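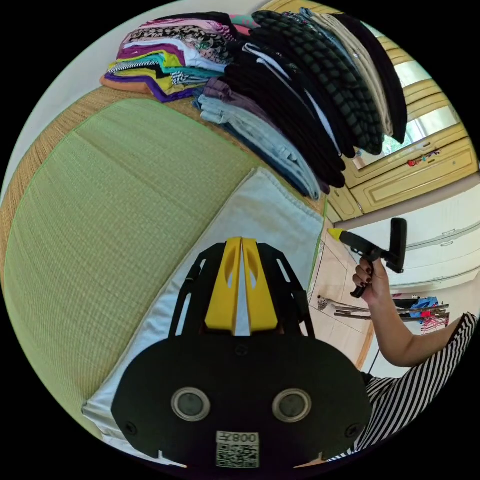 About Kisance

Home / Reviews / Rentals / About / Contact

Who we are

Kisance reviews and rents out hand-held gripper kits, along with the software plans sold to go with them. We work out of Climholm, on the upper floor of a building that used to sell floor tile, and we do most of our testing in ordinary homes. Our customers are small robotics teams, college labs and a growing number of people who have been told they can earn money by recording housework and would like to know if the gear is any good before they pay for it.

We started as a rental shop and nothing else. A team would call, we would ship a case with two grippers in it, and two weeks later the case would come back. The reviews grew out of the notes people taped inside the lids. Some of those notes were very rude. Most of them were more useful than the manual.

What we think of the business

We like these tools. We should say so early, as the rest of the page may not sound like it.

A hand-held gripper is a simple idea. You hold it, you do a chore with it, and it records what the fingers did so that a robot arm with the same fingers might learn the chore later. The word doing the work in that sentence is "might." The brochures leave it out. They go straight from a person folding a towel to a robot folding your towels, and they skip the long stretch in between where the recordings turn out to be mistimed, or too much alike, or full of a thumb.

So our house rule is to review what is in the box. If a kit claims to record, we record with it. If a plan claims to clean up the recordings, we feed it messy ones and look at what comes back. When a seller tells us what a robot will be able to do next year, we thank them and leave it out of the review.

Why so much laundry

Readers ask us why nearly every review has a section on clothes. We test on dishes, drawers and shelves too, but cloth is where a weak kit gives itself away. A mug stays the same shape while you pick it up. A towel has a different shape every time you touch it, and its edges hide under themselves. Dark knits piled on other dark knits are hard enough for a person to sort by eye in a dim room. Denim is stiff and slides. Fringe catches on things.

We also do it on whatever surface the home has, including mats, beds and the floor. Several sellers have asked us to use a clean table with a plain cover. We have a clean table. We use it for the first hour, to be fair to everyone, and then we go and kneel next to somebody's laundry, where the kit will be spending its life.

Two-handed work matters most here. Plenty of kits do well with one gripper and then fall apart, in the files at least, when the second one joins in. The two recordings have to agree about time. If the left hand pins a corner and the right hand pulls, and the files say the pull came first, you have taught a robot to do something strange. We check this on every kit and we print the result even when it is boring.

How a review gets done

Each kit goes through the same 100 folds, in the same order, with the same bag of laundry. The bag has towels, T-shirts, two pairs of jeans, a heavy sweater and a fitted sheet that everyone here hates. After that the tester keeps the kit for a month and uses it as they please. The second part is less tidy and we learn more from it.

Across all kits we have logged 2742 folds so far. We put that number here because sellers like to quote millions of something, and we would like you to know what a small shop can really do by hand. It is enough to find out if a trigger gets tiring. It is nowhere near enough to train anything, and we have never said it was.

Things we look at in every review:

Weight, and where the weight sits. A kit that feels fine in the store can feel awful after lunch.
Finger wear. We look at the tips under a lamp before and after.
Battery, from full to dead, with recording on the whole time.
What happens when the battery dies in the middle of a fold. Some kits save the file. Some do not, and say nothing.
How the two grippers keep time with each other.
Screws. We check them for looseness at the end of the month.
The export. We open the files with free software on a plain laptop, and if we can't, the review says so in its first line.
How long support takes to reply to a real question sent from an address they don't know.

We don't give stars. We tried, and within a month a seller had put our four stars on a banner with the other sentences missing. Each review now ends with one of three lines: we would rent it, we would rent it for some jobs, or we would not rent it. As we do rent these things, those lines cost us something.

Two recent examples

The Drustenora pair is the kit we send out most, and we are still not sure we like it. It is light, the trigger is easy, and both grippers start from one button, which sounds small until you have used a kit where they don't. The seller promises all-day use. Ours ran for 40 minutes on a charge with recording on. We wrote to ask what kind of day they had in mind and were told that all-day use assumes a swap of batteries, sold separately. Fine. Put that on the box. We rent it with spare batteries and a note.

Magbanua is a service. You send in your recordings, it trims them, labels them, throws out the bad ones and sends back the rest for $198 a month. The trimming is good. It cut the dead time at the start and end of our clips better than we would have by hand. The labels were another story. It called a pillowcase a shirt with great confidence, and it marked several of our worst folds as clean. When we asked how it decides what a bad clip is, we got a long reply with the word "quality" in it many times and no answer. Our line was "for some jobs," and the job is trimming. We have asked to look again when the labels change.

Neither company paid for its review. Both read theirs before it went up, for errors of fact only, and both asked us to soften the wording. Magbanua was right about one price, which we fixed.

Who pays us

Rentals cover most of the rent. Lab testing, where a team hires us to put its own unreleased kit through the bag of laundry, covers the rest. We never publish lab tests, and if we have done one for a company in the past year, the top of any review of its gear says so.

We don't take ads or a share of sales. We buy the kits we review when we can afford them and borrow them when we can't, and each review says which. Borrowed kits go back. One seller told us to keep theirs as a thank-you, and we mailed it back at our own cost, which we still grumble about.

You should be a little careful with us too. We earn money when people rent gear, so we have a reason to want you interested in gear. The best guard we have come up with is to print the raw notes under each review. Read those first if you are the doubting type. We would.

If you are thinking of recording at home

A good part of our mail now comes from people who have seen an offer to record chores for pay. We can't vouch for any of those offers and we don't run one. But we can tell you what we ask ourselves before we walk into a home with a kit.

Whose rooms will be in the recording, and do they all know? These cameras see very wide. They pick up windows, shelves, mail on the counter and the other person in the room. Who keeps the files, and for how long? Can you get them deleted, and will anyone tell you when it is done? Is setup time paid, or only the folding? What happens if you drop the gripper?

If an offer can't answer those in plain words, we would pass on it. If it answers in very long words, we would probably pass on that too.

Your wrists deserve a thought as well. Folding with a gripper is slower than folding by hand and it uses different muscles. Our testers stop every half hour, and the ones who skipped the breaks at first no longer do.

What we have gotten wrong

In our early reviews we tested with one tester only, a tall person with large hands, and called two kits "comfortable" that smaller hands could barely close. Both reviews have been redone with three testers each. The old versions are still up, marked as replaced.

We also said hand-held kits would be a passing thing. That was a bad guess, and we have the shelf space to prove it.

Renting and visiting

Rentals go out in pairs, charged and wiped down, with a printed sheet on how to start, stop and save. The sheet is one page. We keep the makers' manuals in the case as well, for anyone who wants them.

You can try most kits at our Climholm shop before renting. Please write ahead, because we are often out on a test in the mornings. Bring your own laundry if you like. Ours has been folded enough, and the fitted sheet is available to anyone who thinks they can do better with it.

We are closed for most of February, when we redo the shelves, replace the worn finger tips and catch up on reviews we promised in the fall.

Corrections, complaints from sellers and questions about a rental all go through the Contact page. We read everything and answer most of it within a few days.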